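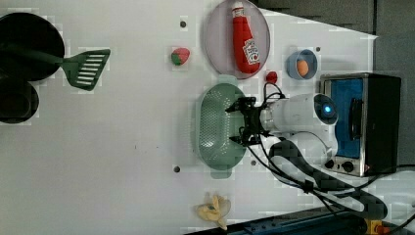 Attachment 1, top view of the cell, arm over the colander.

Ticket 695
Product: Botero table-top arm with gripper, kitchen practice kit
Customer: Rikham
Contact: Austra Lūse
Handled by: Sarmīte Liepiņa, Amus support
Opened: 5 March 2026
Priority: normal
Status: closed, one item passed to product team

Original message from customer

Hello. We have the Botero on trial until June and mostly it does what the leaflet says. The trouble is with the pick and place routine that comes with the kitchen kit. When the arm goes to the green colander it comes in over the right half of it and not over the middle. Small items placed in the colander end up against the rim, and every so often the gripper touches the rim on the way down and the routine stops with a contact warning. The tomato and the strawberry are the worst. The egg is fine because we take it out of the cup by hand at the moment.

We have run the table set-up from the start again and it made no difference. No error at power-up. The light on the joint is blue. I have attached a picture from overhead with the arm above the colander. It is sideways on, so the oven is on the right. Can you tell us if this is a fault in the arm or something we have done?

Austra

Reply 1, Amus support

Hello Austra,

Thank you for the picture, it helps. A blue light means the arm is powered and ready, so we can leave the joint alone for now. I would like to rule out the simple things first. Please could you tell me:

Which version of the control software is on the PC (bottom of the settings page).
Whether the same offset shows when the arm goes to the lavender plate.
Whether the table has been moved or the arm taken off its base.
The speed setting you are using.

Please also run the routine once with the colander taken away and write down the position shown on the screen when the arm stops.

Sarmīte

Reply 2, customer

Software is the one that came on the stick, 2.0. The plate is also off, in the same direction, but it is large so we had not noticed. The ketchup bottle still lands on it. Table has not been moved. The arm was taken off once when we fitted the cable sleeve, then bolted back on. Speed is 80 per cent.

With no colander it stops in the same place as before, so it is not the colander pushing it.

One more thing. When the wrist turns towards the oven I can see the cables go tight. Is that normal?

Austra

Reply 3, Amus support

Two separate things here, I think.

The offset first. If plate and colander are both off in the same direction, the arm is working from a base position that no longer matches the table. Taking the arm off and bolting it back is enough to do that. The table set-up you ran again only learns where the items are. It does not measure the base. That is a different page, called Base check, and on 2.0 it is hidden unless you log in as supervisor.

Please do the following in this order.

1. Turn the speed down to 50 per cent and leave it there until we are finished.
2. Clear the table of everything loose, including the pan, the pot and the spatula.
3. Switch off the toaster oven. In your picture the red light by the knobs is on. The kit routines do not need the oven powered, and the arm's last joint sits very close to the front of it.
4. Log in as supervisor and open Base check.
5. Bring the gripper tip by hand to each of the table holes the page asks for, and press Store each time.
6. Save, power off, wait for the blue light to go out, power on.
7. Put the colander and the tomato back and run the short routine.

Now the cables. They should not go tight anywhere in the working area. In the picture they run down to the corner in a loose tangle, with only part of the bundle in the sleeve, so I can't judge the length from there. Please undo the clip nearest the wrist, turn the wrist fully towards the oven by hand with the power off, let the cable take up what it needs, then do the clip up again.

Sarmīte

Reply 4, customer

Done as far as step 5. The page will not accept the second hole. It says "point out of range". I tried it three times. I have moved the clip and the cables are better, there is slack now when the wrist turns.

Also, my colleague asks if the oven can be moved further away. The layout card shows it where we have it.

Austra

Reply 5, Amus support

The range message usually means the points are being taken in the wrong order. The drawing on the page is shown from the operator's side, and your picture is turned, so if you are matching one to the other it is easy to start at the wrong corner. Stand with the oven facing you as on the layout card and begin with the hole nearest the arm's base. Go clockwise.

The oven can move. Layout card 2 has it further back, but you would need to load the matching layout file or the door routine will not find the handle. Finish the base check before you change anything else, please.

Sarmīte

Reply 6, customer

That was it, I had started at the wrong corner. All points stored. The page gave a correction of 14 mm, saved and restarted.

Colander: the arm now comes in over the middle. Ran the short routine with the tomato, then the strawberry, then the banana peel. No contact warning. The peel hung over the rim once because the gripper had picked it up by one end, but I don't count that.

Back up to 80 per cent, same result. We have left the oven where it is for the time being.

I would say that the manual should mention this. Page about fitting the sleeve tells you to take the arm off and then says nothing about Base check. We are comparing your kit with the Cassim one, and this sort of thing does go into our notes – we lost most of a morning to it.

Austra

Reply 7, Amus support

Glad it is running. You are right about the manual. I have checked the sleeve instructions and there is no mention of Base check after refitting. I have passed that on with your ticket number, and asked for the page to be shown to ordinary users as well.

For the peel, try the wide grip setting under Items, Soft. It closes further along the piece and it should hang more evenly. If it still droops, send me the item file and I will look at it.

I will leave the ticket open for a few days in case the offset comes back.

Sarmīte

Internal note, Amus support

Cause: arm removed for sleeve fitting, base not measured again on refit. Table set-up does not correct this. Cable slack at wrist was too short, clip moved by customer.
Fix: Base check as supervisor, points taken from the corner nearest the base, clockwise.
No parts sent. Trial unit, no charge.
Manual change asked for: sleeve fitting page. Drawing on Base check page needs a mark for the first hole.
Customer confirmed by phone that the offset has not come back. Wide grip works on the peel. Closed.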